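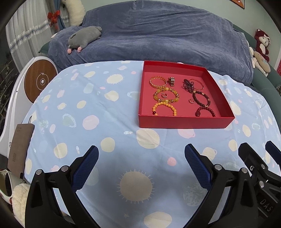 Wilma Martens held that the lower beds had always drained badly and that no amount of leaf mulch would change this while the path above them sent its runoff straight down the bank. Her view was shared by most of the plot holders at Plellow, and it shaped the way the second season of the study was arranged. The first season had treated mulch depth as the only variable. In the second, the plots were also grouped by their position on the slope, and the path edge was recorded as a separate factor.

The Plellow garden covers 390 square meters of south-facing ground, divided into 27 plots by grass walks. The soil is a heavy loam over clay. It is thinner at the top of the slope, where past digging has moved a good deal of it downhill. Six plots were left bare as controls in both seasons. The remaining plots received either shredded leaves or composted bark, laid in November after the beds had been cleared and before the first hard frost. Plot holders were asked to leave the mulch in place until spring planting and to note any occasion on which they moved it.

Soil moisture was read at two depths, in the early morning, before any watering had taken place. Readings near the surface varied widely from one visit to the next and are of limited use on their own. The deeper readings were steadier. Leaf-mulched plots in the upper rows held more water through dry spells than the bare plots beside them, and the difference was still present at midsummer. In the lower rows the pattern was weaker. Several mulched plots there stayed wet well into spring, and their holders reported slow germination of carrots and parsnips and some rotting of onion sets.

Composted bark performed less evenly. On the upper rows it washed toward the grass walks in heavy rain, leaving bare strips along the higher edge of the bed. Holders who raked it back kept a fairly even cover, but the raking itself disturbed seedlings. Leaves matted together over the winter and moved very little. The matting had a cost of its own, in that slugs were found beneath it more often than beneath bark. Fares Sfeir and Mireille Aoun, who worked adjoining plots with different mulches, both changed to leaves for the second season, and their plots are therefore excluded from the comparison between years.

The plot records also differed in quality. Some holders wrote a line after every visit, while others filled in a month from memory. Entries that could not be matched to a reading were set aside. This removed nearly a quarter of the notes on watering, most of them from the lower rows, and the results for those rows should be read with this in mind.

Figure 2. Dark beaded bracelet with an ornate gold spacer bead, above a shallow red tray.

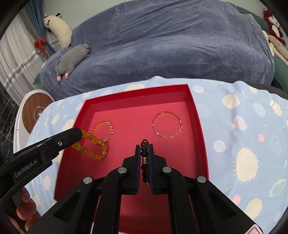
4.3 Effect of the path edge

A low board was set along the downhill side of the main path before the second season. It turned the runoff toward the ditch at the east boundary. Deeper readings in the lower rows fell during the wet months and came closer to those of the middle rows. The change appeared in mulched and bare plots alike, which supports the view that the path had been the main source of excess water. Najwa Aoun recorded earlier sowing of broad beans in the lowest row than in the previous year, although the spring was also milder and the two effects cannot be separated with the present data. The board will remain in place for a third season, and a second will be added beside the tool shed, where water still collects after long rain.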